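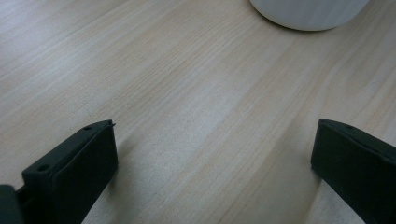
Acta de la reunión del grupo de mobiliario – sala común de Ledesma
19 de junio de 2026

Preside: Vlasta Vasić
Asistencia: 31 personas

1. Mesas de la sala
Vlasta abre la reunión con la buena noticia: ¡las mesas de madera clara se quedan! El tablero gusta muchísimo, con esa veta larga y fina que en el centro se junta en líneas estrechas y luego se abre en bandas más anchas. Se comenta que no se ve ni una mancha ni un arañazo en la superficie, y varias personas piden que siga así – sin manteles, para que luzca la madera.
Se aprueba por unanimidad no barnizar de nuevo hasta diciembre.

2. Cuidado de los tableros
Se acuerda limpiar con paño suave y jabón neutro, siempre siguiendo la veta. Nada de estropajos. Wurnov ha enviado un presupuesto de 74 euros por la cera incolora y los paños; se acepta. Queda pendiente probar la cera en la cara inferior de una mesa antes de usarla por arriba.
Sobre los posavasos hubo un rato largo de conversación. Una parte de la sala los quiere de corcho y otra de fieltro. Al final se compran de corcho, 60 unidades, y si alguien quiere coser los de fieltro, ¡encantados!

3. Sillas
La oferta de Pallmont asciende a 596 euros, transporte incluido. El respaldo curvo entusiasmó a quienes se sentaron en la muestra, aunque el tono resulta algo oscuro al lado de las mesas. Se pedirá a Bratmont una muestra en haya o abedul. Vlasta se encarga de escribirles y de preguntar también por los tacos de fieltro para las patas.

4. Tazas y estante
Se propone dejar las tazas en el estante bajo, junto a la ventana, para tenerlas a mano en las meriendas. Aprobado. Quien use una taza la lava y la devuelve a su sitio.

5. Ruegos y preguntas
Se pregunta si la sala puede abrirse también por las tardes para el grupo de encuadernación, que necesita superficie amplia y buena luz. La idea se recibe con aplausos – falta ver el tema de las llaves. Las planchas de corte serán obligatorias en cualquier trabajo con cúter.

Tareas pendientes
Vlasta Vasić: carta a Bratmont y pedido a Wurnov.
Grupo de encuadernación: propuesta de horario por escrito.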